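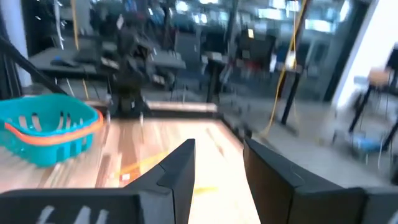

November, isolation booth 2, second day of measurements

Started at 7:40 before the coffee place opened, so treat the first set of readings with suspicion. Noise floor with the ventilation off is fine. With the ventilation on it's a small aircraft. The Simus fan unit is rated as silent in the brochure, a word I now take to mean "quieter than the person selling it".

Swept from 31 Hz up with the speaker in the corner, door shut, both seals in. Nasty bump at 52 Hz, same as yesterday. Moved the mic to the desk position and it dropped a bit. Moved it back and the bump returned, so at least it's loyal.

Tried the door seals next. The Rosside compression strip on the hinge side isn't touching for the bottom 200 mm. Slid a sheet of paper through it with no resistance at all. Shimmed the lower hinge and repeated. Paper now grips most of the way down, lets go near the floor. The threshold is out of level and I don't fancy lifting the booth to fix it. Packed it with leftover neoprene for now. Ugly grey colour, wrong width, works better than the proper part.

Voice test: read the back of the Kubiak panel instructions into the mic for the announcer's position. Playback is dry, slightly boxy around the low mids, no flutter. The instructions themselves are no better read aloud. Step 6 still refers to a bracket that step 4 told me to throw out.

Panels: moved two from the rear wall to the ceiling above the desk. The boxiness eased. The rear wall now has a slap I can hear when I clap and can't hear when I talk, and since we are building this for talking I've stopped clapping.

Cable entry: whoever drilled the hole for the multicore was generous. Ran out of putty halfway round. More on order from the Prosthorpe depot, job number 254, same as the last lot, so if it turns up with someone else's name on it please leave it on my bench anyway.

To do:
Second ventilation run with the baffle box fitted, fan on low and on high
Re-sweep the low end with the bass trap in the other corner
Find the 10 mm socket – I had it at lunch
Level the threshold properly, or get used to the neoprene

Locked up at 5:15. Left the fan running overnight to see if the rattle settles in or gets worse.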